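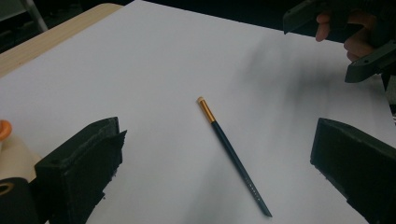

*Page last changed: 3rd September*

Brush task, two hand-held grippers, white paper on the light table. Target for this batch is 200 demos. Got 30 done before lunch and threw out one, so 29 kept. The bad one was me starting the recording with the left gripper already shut.

Using the navy brush with the gold ferrule for now. Each demo goes: brush down on the paper at a new angle, fingers open either side of it, close on the handle, lift, pass to the other gripper, put down. Bristle end towards the back of the table for the first half of the batch, then turn it round. In April we left it facing one way for the whole Hutchins set and the policy would only pick up brushes lying like that. Don't want to collect all that again.

Things to sort:

- Finger pads are getting ragged, with crumbly bits along the edges. Still gripping, but I'd like new foam on both before the next long run. Dremitz has the sheet stuff, need to check the thickness.
- Second gripper throws a big soft shadow over the right side of the paper. Leaving it in. Want a few demos with the lamp moved as well – eight per lamp position should do to start with.
- Handle goes very dark in dim light, nearly black, and so do the fingers. Osura labelling tool lost the handle edge on some of the morning's clips. Try one notch brighter and compare.

Pace: slower closing is better. When I rush, the tapered end swings round as the pads touch and the handover comes out messy. Count to two before closing.

Naming as for the Randeo set, task then angle then take number. Please don't put spaces in, the loader skips those files without saying so.

Still to do: rest of the batch, then the same again with a pale-handled brush if we can find one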